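Stavard 3 review: a planning tool that mostly stays out of the way

Posted 25/09/2024

Stavard is a motion planner and task scripting tool from Sorgate. It runs on a Linux desktop, connects to a simulator or a real arm controller, and lets you write pick and place jobs in Python. I used version 2 until April and have been on version 3 since then.

Most of my testing was done in simulation with a white arm, a two-finger gripper and a round table set with fruit, a milk carton and two cups. 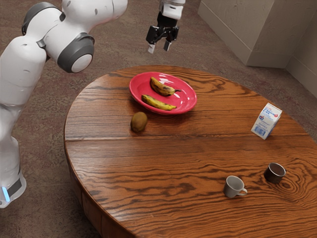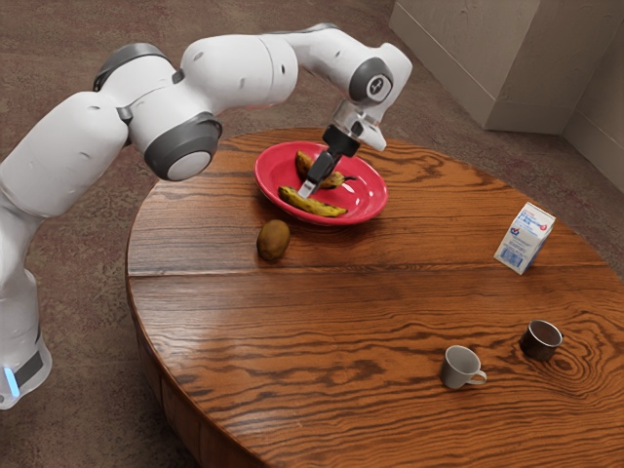

Tabletop job in the simulator, bananas on the red plate.

Setup took me 36 minutes on a clean machine, and most of that was downloads. The installer asks for your robot model file and checks it for missing joint limits before it goes any further. Version 2 let you find those out later.

The planner is the reason to buy it. I ran 82 pick attempts on the banana task with the default settings. It failed to find a path in 7 of them, all with the grasp target close to the rim of the plate. Raising the approach height in the config cleared up most of those. Paths are smooth and the elbow stays well clear of the table, which I could not say of version 2.

Grasp selection is weaker. Stavard ranks grasps by how far the fingers have to open, and with two curved objects side by side it will sometimes pick one that clips the neighbor. You can write your own scoring function. The hook for it is easy to use but has only half a page in the manual.

Perception is a separate add-on called Enau. It gives you object poses from a depth camera feed. It was fine on the cups and carton and slow on the kiwi, where the pose kept flipping end to end. If you only work with poses read straight from the simulator, skip it.

The log viewer is good. You can scrub through a run and see the planned path against the executed one, joint by joint. I would like to be able to export a plot without taking a screenshot.

I also tried Rowbotham, which costs less and has a better grasp library, but its planner took 3 times as long on the same task and the collision checker needs hand tuning.

Licenses are per seat, and the simulator bridge is included.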